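Maribel Inga
7 May 2024

Third article this week telling me color-coded patch cables will change my life. Yellow for this, blue for that, a laminated key on the rack door. I've worked in a lot of server rooms and I have yet to see a color scheme outlive the person who invented it.

What happens is you run out of yellow. Then someone uses whatever is in the drawer, and now the key on the door is lying to everybody.

The labeling software people are no better. Wetitz wanted $749 a year to tell me which cable goes in which hole. I asked the rep what happens when somebody moves a cable and doesn't tell the software. He said "process." OK.

Gönül Gökçe swears by it and she runs a tidier room than I do, so fine. But she'd run a tidy room with a pencil.

Also not sold on buying every length of cable they make. We had 218 patch leads in a box after the last cleanup and most of them were wrong by a foot. Slack has to go somewhere – usually in front of the one thing you need to reach.

My actual system, if you can call it that: read the number printed on the switch, write it in the sheet, plug it in, read it again. Odd numbers down one side, even down the other, and people still mix them up at the end of a long night. 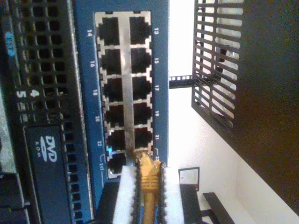
And before someone tells me to flag both ends of every cable, I did that in November. Flags fall off. Flags get copied wrong. I found two cables with the same flag going to different switches, and both of them were in my handwriting.

Anyway the Wetitz trial runs out soon and I'm not renewing. Gönül can send me her spreadsheet.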